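Trurnon Forum > Teleoperation > Litter scooping demos, how do you hold the scoop?

ogola_dan
May 15, 2024
I'm recording scooping demos by remote control and the grip is my weak point. The handle has tennis wrap on it. Views from our setup:

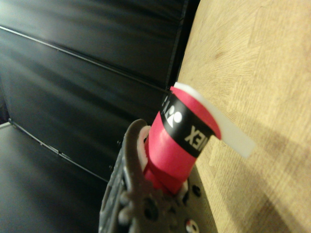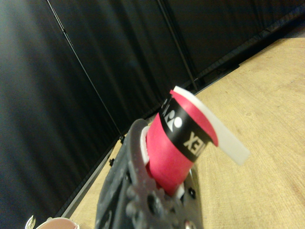
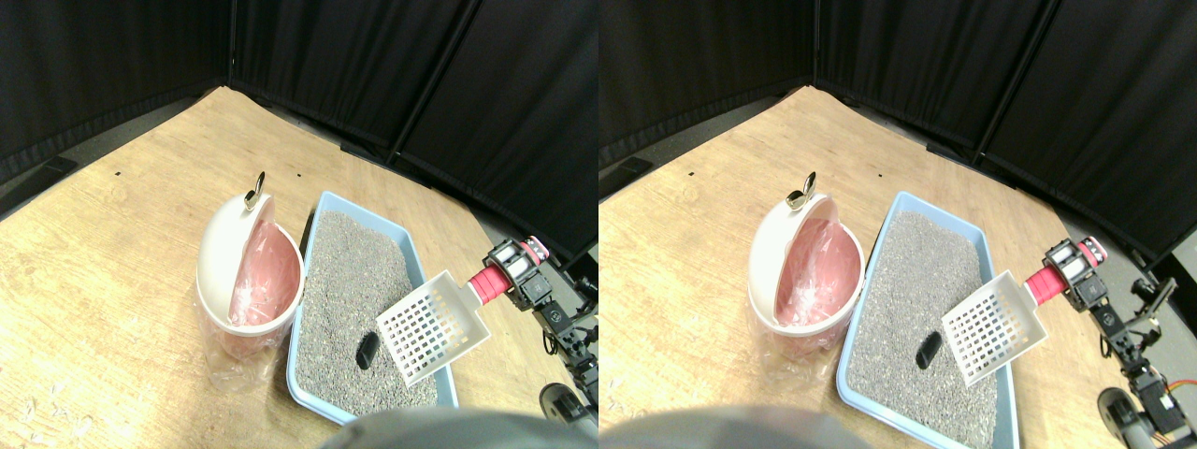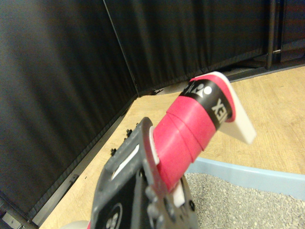 Red handle in the gripper in all four; third one is the stereo pair with the bin and litter box.

I have 90 demos so far and threw out 14 where the scoop rolled in the fingers. Is more wrap the answer?

flatotley
I wouldn't add wrap. A round handle will roll whatever you put on it. Glue two flats on where the pads sit and record again.

n_correia
Disagree with flatotley. If you change the handle now, the old demos no longer match what the wrist camera sees. Keep the handle and slow down when the blade goes into the litter. Most of my rolls came from pushing too fast on the leader arm.

flatotley
Old demos with a rolling scoop aren't worth matching – I'd rather have six good ones.

ogola_dan
He said 14 were bad, not all of them. Sorry, I mean I said that. The other 76 are fine.

dionysis_m
Don't throw the 14 out. If you caught the roll and corrected it by hand, the policy needs to see that. Only drop the ones where you gave up.

n_correia
Agree with that part.

ogola_dan
OK. I'll keep the handle for now, go slower on the way in and sort through the 14 again tonight.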